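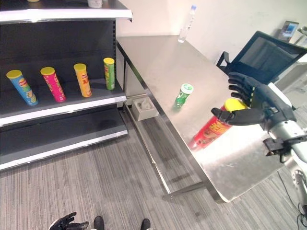 # Stapelchips im Regal – wie sortiert ihr?

**dosendreher**

Moin zusammen, ich richte gerade unser kleines Kiosk-Eck im Vereinsheim ein und bin komplett im Regalfieber! Dunkelgraues Ladenregal mit hellen Kanten, bei einer Auflösung günstig bekommen, und jetzt geht es ans Einräumen. Die Chipsdosen sollen auf den mittleren Boden, einreihig, alle Sorten nebeneinander. Ich finde, so ein Farbverlauf aus Dosen macht sofort gute Laune.

Meine Frage: Sortiert ihr nach Farbe, nach Sorte oder danach, was am besten weggeht? Und was kommt auf den untersten Boden?

**Riluvau**

Farbe! Immer Farbe! Blau, Pink, Orangegelb, Grün, und Rot ganz nach außen, das sieht man vom anderen Ende des Raums. Ich hab bei uns in der Firma den Snackschrank so gemacht und freue mich jeden Morgen drüber. Die gelben Deckel ziehen sich dann wie ein Band durch die ganze Reihe, herrlich.

**kramladen_ute**

Sehe ich anders. Farbe ist hübsch, aber die Leute suchen ihre Sorte und greifen immer an dieselbe Stelle. Ich hatte im April alles umsortiert und durfte mir zwei Wochen lang anhören, dass Paprika weg ist. War nicht weg, stand einen Boden höher. Seitdem bleibt bei mir jede Dose an ihrem Platz, und wenn eine Sorte leer ist, bleibt halt die Lücke.

**dosendreher**

@kramladen_ute Das mit der Lücke gefällt mir, da sieht man gleich, was nachbestellt werden muss. Aber die Reihe sieht dann so zahnlückig aus ...

**Periklis Christodoulou**

Ich räume seit Jahren Regale ein und mache es immer noch gern, also hier mein Senf:

- Dosen ganz nach vorn an die Kante ziehen, Logo zum Kunden drehen
- keine zweite Lage obendrauf, runde Dosen rutschen schneller als man denkt
- schiefe Dosen gleich geraderücken, eine gekippte steckt die Nachbarn an
- unten schwere Sachen, also Getränke

Zum Vorsortieren nehme ich einen Edelstahltisch. Darauf kann man wunderbar alles ausbreiten, abwischen und dann Sorte für Sorte rübertragen. Kratzer bekommt er natürlich, egal.

**Riluvau**

Edelstahl und runde Dosen? Die rollen mir da sofort runter! Ich stelle sie beim Auspacken nur noch hin, nie legen.

**Periklis Christodoulou**

Kommt auf den Tisch an. Meiner steht in der Waage, da bleibt auch eine liegende Dose liegen. Auf Teppich wird das Ausrichten allerdings fummelig, da sinken die Beine ein. Am besten Plättchen drunter.

**heywood_snack**

Getränke unten würde ich mir überlegen. Wer bückt sich denn für eine Flasche Wasser? Ich hab sie auf Griffhöhe und unten nur Nachschub im Karton. Was trägt das Regal eigentlich pro Boden? Bei 400 Gramm Knabberkram ist das wurscht, bei Wasserkisten nicht.

**dosendreher**

Schild habe ich keins gefunden, ich frage den Vorbesitzer. Bis dahin bleibt der unterste Boden frei, glänzt eh so schön – da sieht man nur leider jeden Fussel.

**kramladen_ute**

Mikrofasertuch, lauwarmes Wasser, kein Glasreiniger. Und lass die Farbsache, du ärgerst dich beim ersten Nachfüllen!

**Riluvau**

Lass sie NICHT! Mach Farbe und klebe kleine Sortenschilder an die Kante, dann findet jeder alles.

**dosendreher**

Schilder an die Kante, das probiere ich. Farbe bleibt erst mal, Rot kommt nach rechts außen. Hat jemand eine Vorlage zum Ausdrucken?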